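Bench layout and contrast for small parts: speaker notes
Chia-jung Tang, 6/2/20

Slot is 12 minutes. Slides 1 and 2 are title and agenda, skip through. Man-lok takes questions at the end.

Slide 3. Start with the surface. Black tabletop, white board on top. The board defines the work area and gives a hard edge on both sides. Anything that matters during the task goes on the board. Say that the color of the part is chosen last, after board and table.

Slide 4. The ring lying flat. Point out the lobed outer edge and the large center hole. The white of the board reads through the hole, so there are two outlines to find, inner and outer. Pause here — people at the back need time.

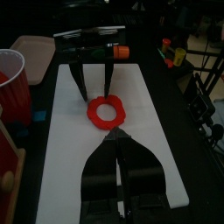 Fig. 1. Red ring flat on the white board, black tabletop beyond.

Slide 5. Contrast. Red on white is the easy case. Mention that Pei-shan Shek prefers a gray board for long sessions, glare being her main objection. Do not get into lamp types, that is Mei-kuen's talk in March.

Slide 6. Same setup, ring on edge. The hole now shows dark background in place of white board, so the inner outline has different contrast from the flat case. Footprint is much smaller. Then move to the items at the back: red cup with something blue standing in it, small box with a red front and round wooden knob, gray-blue bowl with an arched handle. The cup is partly hidden by the ring — red behind red. Ask the room where they would put the cup. 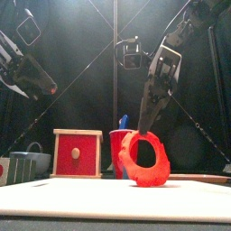
Fig. 2. Ring upright on the board. Cup, box and bowl behind and to the left.

Slide 7. Recommendations. Keep background items off the board. Avoid same-color items in line with the part. Check the layout from the side as well as from overhead.

Slide 8. Contacts. Handout is on the table by the door, 40 copies.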